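Der Tresen, an dem alles zusammenläuft

Wer im Nähatelier Lidgate etwas abgibt, landet zuerst am Empfang. Geschwungen, weiß und ziemlich groß steht er da, und die Inhaberin gerät schon ins Schwärmen, bevor die erste Frage gestellt ist. »Den wollte ich unbedingt haben! Ich habe ihn in Florkville gesehen, in einem Friseursalon, der gerade auflöste, und eine Stunde später hatte ich den Transporter bestellt.«

Das war im April. Seitdem wird an diesem Möbel angenommen, abgesteckt, sortiert und geplaudert, manchmal alles gleichzeitig.

Vom Friseursalon ins Atelier

Billig war der Umzug nicht. 1144 Euro hat sie mit Transport und einem neuen Anstrich bezahlt, und sie würde es sofort wieder tun. »Eine gerade Theke schiebt die Leute hintereinander. An der Rundung stehen sie nebeneinander, legen ihre Sachen hin und fangen an, sich gegenseitig die Stoffe zu zeigen. Neulich haben zwei Kundinnen eine halbe Stunde über Futterseide geredet – ich habe einfach Kaffee dazugestellt.«

Die schmale Platte oben steht ein Stück über. Zum Zuschneiden taugt sie nicht, dafür gibt es hinten den großen Tisch, aber zum Ausbreiten von Mustern findet sie die Kante ideal. Bänder und schmale Borten lässt sie gern darüber hängen. »Dann sieht man, wie sie fallen. Auf der Rolle sehen sie ja alle brav aus.«

Ihre Reststreifen hebt sie grundsätzlich auf. 91 Sorten stehen inzwischen in ihrem Heft, die meisten aus einem Posten der Weberei Paltby, dazu ein paar von D'Souza, einem kleinen Händler am Hafen. Am liebsten mag sie die leisen Töne, Beige mit einem Muster, das erst beim zweiten Hinsehen auftaucht. »So etwas näht man innen in einen Kragen, und die Trägerin weiß es und freut sich jeden Morgen. Ist das nicht herrlich?«

Weiß mit ein bisschen Gold

Auf die Schranktür kommt sie von selbst zu sprechen. Zwei kleine goldene Knöpfe sitzen daran, einer höher, einer fast unten, und über die Oberkante läuft eine dünne goldene Leiste. Sechs verschiedene Griffe hatte sie zu Hause auf dem Küchentisch liegen, und ihre Wahl verteidigt sie mit Vergnügen. »Messing in Groß wäre mir zu feierlich gewesen. So blitzt es nur kurz, wenn man vorbeigeht.«
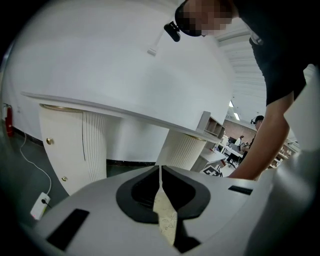

Aufräumen um halb sieben

Abends kommt alles von der Platte herunter. 30 Minuten nimmt sie sich dafür, das Radio läuft, und Reste unter Handlänge wandern in eine Blechdose für den Patchworkkurs. Gewischt wird nur mit einem weichen Tuch und lauwarmem Wasser, der Lack ist empfindlich. »Ich mag diese halbe Stunde sehr. Da fallen mir die besten Kombinationen ein, und dann bleibe ich doch wieder länger.«

Als Nächstes soll der Anprobebereich drankommen, mit einem Vorhang aus schwerem Leinen. Der Stoff liegt schon bereit, nur über die Farbe der Borte hat sie noch nicht entschieden.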